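Tuesday, October 25, 2022
Re: [lurkari-list] wire cart, whats left on it

> Is the top shelf of the black cart free? I have 6 boxes from
> the Prendano order and no place to put them.

Yes, free as of this morning. Everything is down on the lower level now — still needs sorting, didnt get to it.
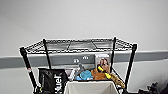

Put the boxes up there then, heavy ones in the middle, says Veloso desk, and please leave room to reach the outlets.

Fine by me. Will sort the lower stuff tommorow before lunch. Anything unclaimed goes to room 2342. Keep the red label on the post pls.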